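Security walkthrough, Emard house, May. Comments are mine, so blame me and not the Lunitz office.

Quick refresher for anyone new: this is where we put up speakers and trial witnesses when there's been a threat, and after the letters we got during the Brerkelus hate-crime case I'm being a lot fussier than last year (sorry in advance!).

## Mail and deliveries

- [x] **Nothing addressed to a guest by name.** All good. Everything goes to the P.O. box now.
- [x] **Odd packages stay outside, untouched.** The instruction sheet still said to "bring it in and call," which, wow, no. Replaced.
- [ ] **Threatening letters bagged and logged.** The log has 14 entries and I found 7 envelopes. Somebody please look in their desk.

## Kitchen and phone

- [x] **Emergency numbers printed in large type.** Done, with the street address at the top. People forget it when they're scared, and guests never knew it to begin with.
- [ ] **Landline works.** Dial tone, yes, but so much crackle I had to repeat myself twice. I've asked for a repair visit.
- [x] **Extinguisher tag current.** Yep.

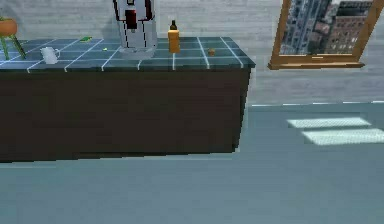 *Kitchen counter, green tile.*

## Doors, windows, sleeping area

- [x] **Front deadbolt throws all the way.** It sticks a bit, so lift the door as you turn.
- [ ] **Entry code changed after each stay.** It was still the one from the Huenchumán hearing! I changed it before I left, but this stays unchecked until we have a person whose job it is.
- [x] **Blinds close fully.** Fine after dark with the lamps on. I went out and walked along the street side to check.
- [x] **Smoke alarm tested.** Loud. Very loud.
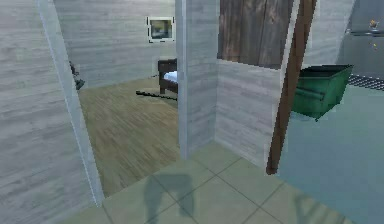

*Bedroom, seen through the doorway.*

## Getting out

- [x] **Two exits explained to every guest.** I've added it to the welcome call, right after the Wi-Fi password, when they're still listening.
- [ ] **Walking routes kept clear.** Please keep bags and boxes off the floor, and that includes the "just for tonight" ones. I want a guest to be able to get to either door in the dark without thinking about it.

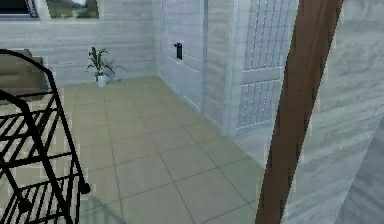
- [ ] **Meeting spot agreed on.** Half of us think it's the bus shelter and half think it's the church lot. I vote church lot (better lit), and I'll put it on the sheet unless I hear some yelling.

## Money

New locks and the phone repair come to $408, and there's $146 left in the safety fund. I'll send the Lunitz office a request for the rest tonight. Until the locks are in, no overnight guests, please.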